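3.2 Materials and sorting surface

The letter set used in the sorting sessions was the Clusolora lowercase set, a box of soft foam cutouts in several colors. Foam was preferred over magnetic or card letters for two practical reasons: the pieces are thick enough to be picked up by small fingers, and they make little noise when dropped. Each set was checked against a printed inventory before use, and pieces with torn edges were replaced from a spare box kept at the Rivdale site.

Sorting took place on a bare matte tabletop. A shallow round plate with a raised rim served as the target area. In pilot work we had used a paper circle of similar size, but children pushed letters across the line and then disagreed about whether a piece counted as "in". The rim removed most of these disputes. A letter was coded as placed when it rested fully inside the rim, and as unplaced when any part of it remained on the table. Orientation was not corrected by the adult. A piece lying on its side or turned over was left as the child had put it, and its orientation was coded separately (Section 3.4).

Figure 2 shows three foam letters on the plate, one green, one yellow and one teal, with a yellow "s" on the table to the left.

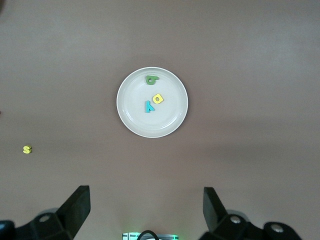
Why use lowercase letters when uppercase shapes are easier to tell apart?

Lowercase forms make up most of what a child meets in print, and the confusions of interest here - b with d, h with y when rotated - occur mainly in that case. An uppercase set would have raised accuracy and hidden the errors we wanted to record.

Figure 2. Foam letters on and beside the target plate.

Across the 39 children, 1,545 placements were coded, of which 869 involved a letter whose shape can be mistaken for another when turned. Coding was done from session records by the second author, and a subset of 100 placements was coded again by D. Coughlan, who had not attended the sessions. Disagreements were almost entirely about orientation - whether a tilted piece should be scored as upright or sideways - and were settled by discussion.

Color was not a sorting criterion in any task. Because several letters share a color within the set, a child who sorts by color alone will produce groups that do not match the target list, and such runs were flagged and analyzed apart from the main data.

Related items
Michalík letter cards: notes on wear and replacement
Sturia picture-matching task, scoring sheet
Tabletop sorting with rimmed and unrimmed targets
M. Matoušek: Rotation errors in early letter handling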